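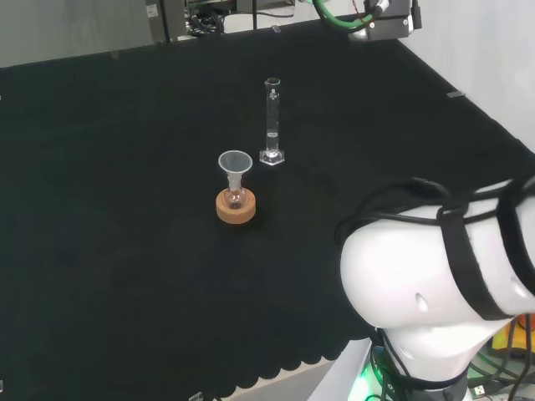
The advertisement had asked for a person of steady habits to judge a pouring, and Svitlana Koval, who had poured things for a living for most of her adult life, thought she could manage that. She had done twelve years behind the bar at the James and nine in the dispensary on Mill Road, and in neither place had anyone paid her to sit down.

"It's very simple," said Tetsuya Sakai, showing her to a chair. "It picks up the cylinder, it pours into the funnel, it puts the cylinder back. You tick a box."

"Which box?"

"Well, there are two."

She looked at the form. The boxes were marked Acceptable and Other. There was a great deal of room under Other.

The machine was called Jeltine, a name chosen by the marketing people at Stelance after a weekend away. Stelance meant to sell it to households. It would do the washing-up, water the plants, measure out the cough mixture and, according to the brochure, give you back your evenings. Svitlana had read the brochure on the bus. She was fond of her evenings and hadn't known they were missing.

"And it can do all that?" she asked.

"It can do parts of all that," said Tetsuya.

"Which parts?"

"The beginnings, mostly."

At the far end of the room Do-yoon Cho was typing with his coat on. He raised a hand without turning round. Mehwish Mohmand, who ran the place, came in with a mug of tea in each hand, gave one to Svitlana and drank from the other herself, while Tetsuya watched both mugs go by.

"Has he told you about the target?" said Mehwish. "We need 4000 clean pours before Flekska will put in any more money. Flekska are very keen on clean pours."

"How many have you got?"

"Three hundred and seventy-seven."

"Since when?"

"May," said Mehwish, and found something to look at on the ceiling.

Svitlana drank her tea. She had once poured for a wedding party of eighty during a power cut, with a sprained thumb, and had spilled only on the best man, deliberately. But she had been brought up to be polite in other people's workplaces, and she clicked her pen and said she was ready when it was.

"Going," said Do-yoon.
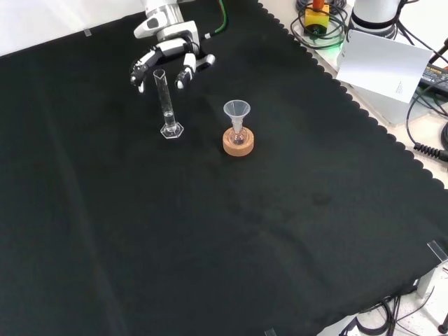

Jeltine considers the cylinder.

It was the considering that got her. A person reaching for a glass is thinking about something else, usually the next glass. Jeltine thought about this one. The fingers opened and came down on either side of the rim with the air of a bishop about to bless somebody he suspected of biting.

"How long does it generally take?" she whispered.

"You don't have to whisper," said Tetsuya. "Forty-five seconds, for the grip."

"And then the pour?"

"If it's happy with the grip."

"And if it isn't?"

"It has another think."

It had another think. Svitlana's mind went to her mother, who used to take exactly this long over a box of chocolates and then have the coffee cream. She thought about her own kitchen, and the frying pan in the sink, and what 1688 pounds (the price for early customers, stand not included) would buy in the way of frying pans. You could throw each one away dirty and still come out ahead for years.

The fingers closed. The cylinder rose, wobbled, and made up its mind. Across the black cloth it went, over to the little flask in its cork collar, and stopped above the funnel. Do-yoon had stopped typing. Mehwish had shut one eye.

Jeltine tipped. A thin thread of liquid ran down the inside of the funnel, very prettily, for as long as it takes to say so. Then the wrist went a little further than it should have, the funnel gave a hop, and the last of it went over the side and on to the cloth.

"That's nearly all of it in," said Tetsuya.

"It's most of it in," said Mehwish.

They both looked at Svitlana. So did Do-yoon, who turned out to be much younger than his coat.

She held the pen over Acceptable. She remembered her first week at the James, when she was nineteen and had put half a pint of mild into a customer's hat. Old Myroslav Holovko had come down from the office, looked at the hat, looked at her, and said she would do, and that she wasn't to touch the spirits till Christmas.

She ticked Other. In the space underneath she wrote: Good hands. Rushes the end. Not to be trusted with cough mixture. Then, as there was still plenty of room, she added: Try again after tea.

Tetsuya read it over her shoulder. "There isn't a code for that," he said.

"Then you'd better make one," said Svitlana, "and while you're up, you never got your tea."

He went to put the kettle on. It took him four minutes, and he slopped it on the way back.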